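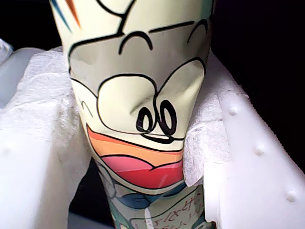

Paper cups or borrowed glasses for hot mint tea outdoors, and how much tea to prepare?

Asked by Hicham Tahiri on 26 Dec 2025
Viewed 1501 times
Filed under: Food and drink, Outdoor events, Hot drinks

Hello everybody. I would like to have some advice from people who have served hot drinks to a big group before, as my experience is only with family.

In March our street in Erham will have its spring lunch. It is outside, on the grass behind the school, and each household brings something. I have offered to do mint tea, the way we make it in my family, with green tea, fresh mint and sugar. Last year it was a small thing and I made it in two teapots in my own kitchen and carried it across. This year the list has 194 people on it, including children, and I was told that most of them want to try the tea. I am happy about this but also a little afraid.

My problems are these.

First, the cups. We have at home the small tea glasses, but only enough for our own guests. I can buy paper cups, and there is a shop in Cirkstead which sells them in boxes of 1000, or in small packs with printed pictures for children's parties, which are much more expensive for each cup. The party ones that I have tried at home are for cold drinks, I believe. When I poured hot tea in one, it became soft and I could not hold it properly. It bent in the middle when I picked it up and the tea came up to the edge. I do not want a child to have this.

Second, the quantity. I do not know how many liters I need for such a number of people. In my family we drink three or four glasses each, but they are small glasses and we sit for a long time.

Third, how to keep it hot. There is one electric socket in the school shed, but it is far from the tables, and I was told not to use a long cable across the grass. My cousin can lend me a Filali urn of 40 liters. It is a simple steel one with a tap. It is electric, so I could heat in the shed and then move it, but I have never moved a full urn and I think it is very heavy.

Fourth, and this is maybe a small question: if I make the tea early, does the mint become bitter? My mother says yes, and that I should not make tea for so many people at all. She may be right.

I would be grateful for any help, also if you think one part of my plan is not good. Thank you in advance for your time.

3 answers

Accepted answer, from teatable_helham

I did hot drinks for the winter market in Helham for several years, so I will go through your four points. I have not made Moroccan tea in big quantities, only black tea and a spiced apple drink, so for the mint part please listen to your mother before me.

Cups. You need cups sold for hot drinks. It should be written on the pack or on the box. Many of the cheap party cups are made for juice and cold water, and the wall is thin. For tea straight from an urn I would buy double wall cups, which have a second layer of paper around them. They stay stiff and you can hold them without burning your fingers. If you only find single wall ones made for hot drinks, they are fine also, but buy cardboard sleeves or give people a napkin to put around.

Take the small size. In the catalog it is often called 4 oz or 8 oz. Four is close to your tea glasses and I think it is the right one for a sweet strong tea, and people will come back if they like it. With big cups you will see many of them left half full on the grass. This is tea that you carried for nothing.

A box of 1000 is too many for one lunch, but if the price is good you can share it with the school or keep it for next year in a dry place. Keep the sleeves of plastic closed. Paper cups that stayed in a damp shed take the smell of the shed, and I know this from experience.

Do not fill to the top. Leave a finger of space. It makes the cup easier to hold near the rim, and a cup is stiffer near the rim than in the middle. If you see people squeezing a cup in the middle, tell them to hold higher. For small children, let the tea wait in a jug until it is only warm and pour theirs from that jug.

Quantity. A 4 oz cup filled with a finger of space is close to 100 ml. If every person on your list takes two, you need a little under 39 liters, so one full urn covers it. Not every person will take two, and some will take four. One urn is enough in my opinion. Prepare the dry things for a second, smaller batch, and only make it if you see that the first is going down fast.

Keeping hot. Please do not move the urn full of boiling water! 40 liters of water is 40 kilos, plus the steel, and it moves from side to side when you walk. This is the part of your plan I do not like. You have two better ways:

Put the tea table next to the shed, and let people walk to it. They will walk. We moved our table to the far end of the market one year and the line was as long as before.

Or leave the urn in the shed and carry the tea out in insulated jugs, the kind with a pump on top. Fill them with hot water first, leave it for ten minutes, pour it out, then put in the tea. They stay hot for hours. Ask the neighbors, many families have one in a cupboard.

I would choose the first. Check also with the school what the socket can take, and do not plug anything else in at the same time.

One thing you did not ask: put a bin on each side of the table, and one bucket for the tea that people do not finish. If they throw full cups in the bin, the bag becomes heavy and breaks when you lift it.

Comments

Hicham Tahiri: Thank you very much, this is extremely useful. I had not thought of moving the table to the shed. I was thinking only about moving the urn to the table. I will ask the school about the socket.

teatable_helham: You are welcome. Also bring an old towel to put under the tap, they all drip a little.

Answer from Nadia in Cirkstead

I can say something for the mint, because I make this tea at home every day and two times I made it for a wedding.

Your mother is right that mint left for a long time in very hot water is not nice. It turns brown and the taste becomes like cooked grass. But the green tea is the bigger problem. If the leaves stay in the urn, after one hour it will be so bitter that the sugar cannot help. So do not put leaves or mint inside the urn. They can also block the tap, and then you must empty everything to clean it.

What we did for the wedding was to make a concentrate. You wash the gunpowder tea with a little boiling water and throw this water away, as usual. Then you make the tea very strong in a normal pot, strain it through a cloth, and put it in clean bottles. You can do this in the morning. In the urn you keep only hot water. When it is time to serve, you take a big teapot, put in some concentrate, sugar and a good handful of fresh mint, fill it with hot water from the urn, wait a few minutes and pour. Each teapot is fresh and smells as it should. You need two teapots at least, so one can rest while the other is poured, and a second person to help you. It is more work but I would not do it another way.

I cannot tell you the exact amounts, as I do it by eye. Try it at home with one teapot and write down what you used, then it is easy to multiply.

For the sugar, please make one teapot without. There are always people who do not take it and they are too polite to tell you.

I do not agree about the very small cups. If there is wind, a light small cup falls over easily on a table. We used the middle size and filled them only half. Also the foam looks better when you have some room to pour from high, but be careful with this if children are near.

Comments

teatable_helham: The concentrate is a much better idea than anything I wrote. With this the urn only has water in it, and it is easy to clean after.

Hicham Tahiri: My mother has read this and she approves. She asks which cloth you use.

Nadia in Cirkstead: A thin cotton one, washed without soap. A new one must be boiled first or the tea will taste of it.

Answer from grillfan_erham

just get plastic ones, cheaper

Comments

Nadia in Cirkstead: Thin plastic cups go soft with boiling water too, and some of them should not be used for hot drinks at all. Please check the pack.

grillfan_erham: ok fair. mugs then. everybody brings one from home, you wash nothing

Hicham Tahiri: I like this idea more than I expected. I will write on the invitation that people can bring a mug if they wish, and I will still buy the double wall cups for the others. I have marked the first answer as accepted, but the second one helped me just as much, and I am sorry that the site lets me choose only one.

Related questions

How long can cut mint stay in water before it goes black?
Removing white scale from the inside of a steel urn
Which paper plates can hold food with sauce?
Do I need to tell the school before a street lunch in Erham?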